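Open the Old Ones Up

I think people should open their old computers before they get rid of them. I don't mean fix them, necessarily. I mean lay the thing on its side, take the panel off, and look for a while. Most people I know have owned a desktop for ten years and never seen the inside of it. They have seen the inside of their toaster.

My reasons are mostly practical. A small accounting firm in my town, Tierney, replaced all its office machines last November. There were 30 of them, and they were going to pay a hauler to take the lot. I asked for six and got them. Four worked as they were. One needed a new drive, and one I never got going, though I took the memory out of it and put it in one of the others. I have less than 100 dollars in the whole group. Two are still in my house, and the rest went to people who needed something to write letters and pay bills on.

I am not trained in this. I drove a bread route for most of my working life. What I know came from taking covers off and from a library book that was already out of date when I checked it out.

What surprised me was how much thought went into the old office towers. Those machines were built for a repairman with 50 of them to get through before supper. The plastic parts you are supposed to grab are often a bright color, and the rest of it you leave alone. The side comes off without a fight. You can tell where a hand was expected to go. I have a newer, thinner machine from a brand called Stosteto, and I can't say the same for it. The back is glued down, the memory is soldered, and when the battery goes I expect the whole computer will go with it.

Kiri Ruawai, who runs the repair counter at Larnalach, disagrees with me about this. She thinks the thin ones fail less, and that people like me remember the good old cases and forget the ones that sliced our knuckles. She has a point about the knuckles. I still have a mark on my left thumb from a drive cage. But she also told me she turns away customers every week because the part they need can't be bought separately, and I think that counts for more than a cut thumb.
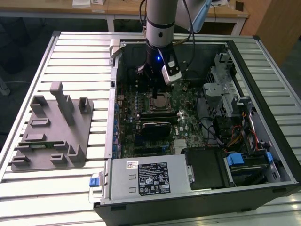 The processor is the part that people are most nervous about, and I understand that. It sits in its socket looking like the one thing you could ruin by breathing on it. I left it alone on the first three machines. There is plenty to do without touching it. Blow out the dust. Check that the cables are seated. Look at the capacitors, the little round cans, and see if any have swollen at the top. Unplug the machine from the wall first, and never open the power supply itself. That box stays shut.

I would like to see this taught in schools, and I don't think it would cost much. Our middle school spent 4000 dollars on a program called Deteo that shows a cartoon of a computer being put together. The kids click on the memory and it slides into place by itself. A dead tower and a screwdriver would do more for them. They would find out that some screws are stuck, and that a connector has a right way around, and they would get a little grease and dust on their sleeves.

Some of them would hate it, which is fine. I hated it for the first hour too. Then I got the sixth machine's memory out without bending anything and went looking for another cover to take off.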